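Notebook, 8 March 2019

Went back over the Wattanapong house recordings. The question is still the one from last week: can we line up the left and right streams from what the cameras see, without the sync clap at the start of each take? The clap is easy in the lab. In a bedroom people forget it, or do it with one gripper behind a pile of clothes, and then the take has to be aligned by hand.

The idea (Decha Kaewkla's, from the whiteboard) is to use the other gripper. When one camera can see the other tool, that tool's motion in the picture should agree with the motion track recorded on that tool. Slide one against the other until they agree and read off the offset.

First job was to find out how much of the time one camera can see the other gripper at all.
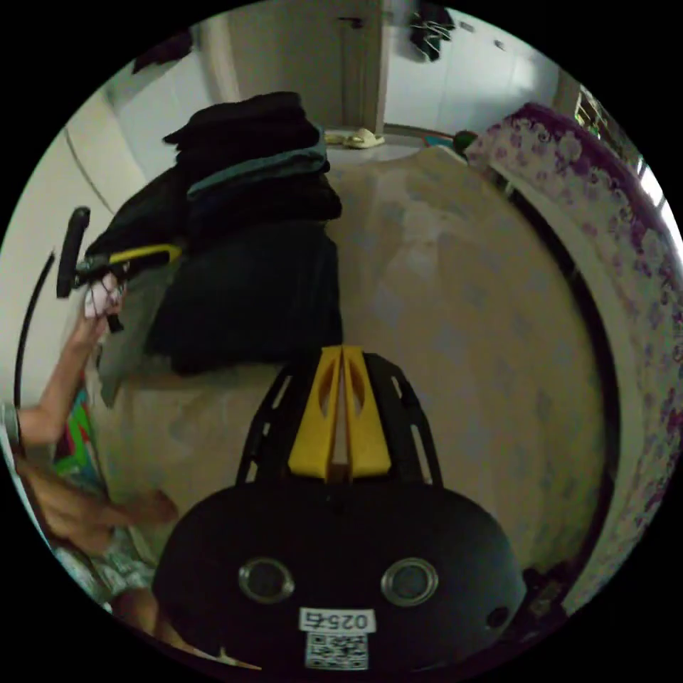

Dexterous Handling Group, Data Methods

Went through the set in Porevetti and marked every segment as "other tool visible," "hand only," or "nothing useful." Rules I used, so that the next person marks the same way:

Other tool visible: the body of the gripper or its fingers can be picked out. Partly hidden is OK if two separate parts of it can be followed.

Hand only: fingers, arm or sleeve in view but not enough of the tool to track. A dark handle poking up beside a cloth goes in here. I first had a few of those as visible and moved them back. Black handle next to dark clothing is hopeless for the tracker and I can't do it reliably by eye either.

Nothing useful: bed, quilt, wall.

305 segments total. 7 thrown out before marking for a bad motion track, which has nothing to do with the pictures. The rest got marked twice, once by me and once by Apinya Phetsri, separately. We disagreed mostly on the line between "hand only" and "visible," and nearly always over dark handles. Went through the disagreements together in the afternoon and wrote the rule above.

Main thing we both noticed is that folding on the bed is bad for this. The camera points down at the cloth, the hands are close in, and the stack of clothes takes up the middle of the view. The open stretches between garments are much better. The person sits back, the hands come apart, and the tool stands against something plain.

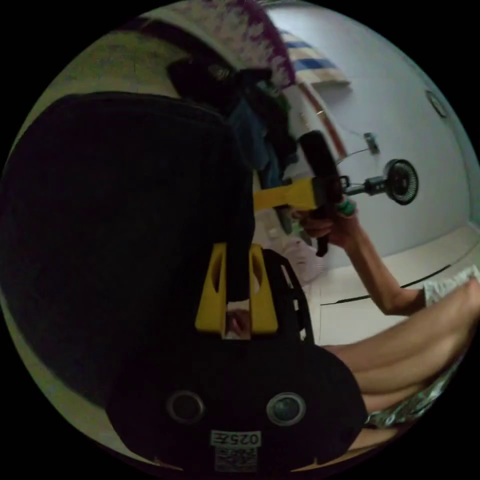 Second gripper from the side, with the disc up against the pale wall.

Segments like that one align well. The yellow body is easy to pick out and the black disc has a clean round outline on the wall. The Porevetti tracker held both without help. I ran the offset search on the takes that have at least one good stretch of this kind plus a usable clap, so there was something to compare with. Offsets agreed within 2 frames on all of them except the takes below.

Takes that did not agree:

One where the arm hardly moves. The match score is flat over a wide range of offsets and the search picks whatever is at the top of the noise. Needs a check on how much motion there is before we trust the answer. Should have been there from the start.

One where the tracker jumped from the disc to something else round and stayed there. In that room there is a small round thing on the wall, looks like a wall clock, and a fan turns up in other views. Anything round and still is a trap for the tracker. Quick fix is to reject any track that stops dead while the motion track says the tool is moving. Apinya wants to track the yellow part only and forget the disc. Might be simpler. Against that, our own yellow fingers fill the near part of every view, so the near region has to be masked first. The mask is the same for every take as long as the fingers don't shift on the mount, and on the Jemach mounts they do open and close, so the mask has to cover the full travel.

Also checked whether camera roll matters. Some of the low reaches have the room turned right over on its side. Worried that this would throw off the comparison, because the first version assumed up in the picture was close to up in the room.

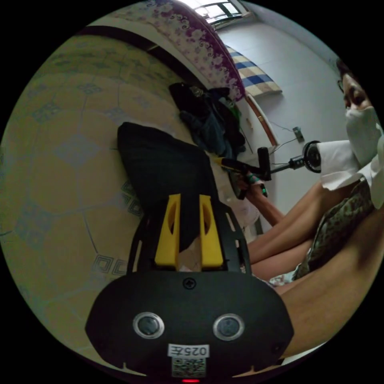

Method notes: camera roll

It does matter, and the fix is small. Rotate the picture motion into the room using the camera's own track before comparing. With that in, the sideways segments score the same as upright ones. Without it, a sideways segment gives a confident wrong answer, worse than the flat one, and the score gives no warning. Reran everything with the rotation on. The two bad takes above are unchanged, so roll was not their problem.

The strong curve toward the rim of the lens is a separate matter. Tool near the middle of the view is fine. Out at the side, the motion gets squeezed and the match drifts. I am using the old lens calibration and it is poor out there. For now, points in the outer ring are given low weight. Not happy with this, but it will do until somebody recalibrates.

Labels: all three housings I opened stills for have a sticker that starts 025, and what follows is not written in one style. The take sheet should carry the full label as printed. I had been typing only the number, and that is not enough to tell left from right when going back later.

To do

Add the motion check and the stopped-track check. Me.

Mask for the near fingers, full travel. Apinya.

Decha to look at the lens calibration, outer ring only if short of time.

Tell whoever goes out next to keep the clap. The new method can't cover takes that are all folding, and the clap costs nothing.

Grelilus training set stays on the clap-aligned takes until the July freeze. Takes aligned by the new method go in their own folder and are not to be merged.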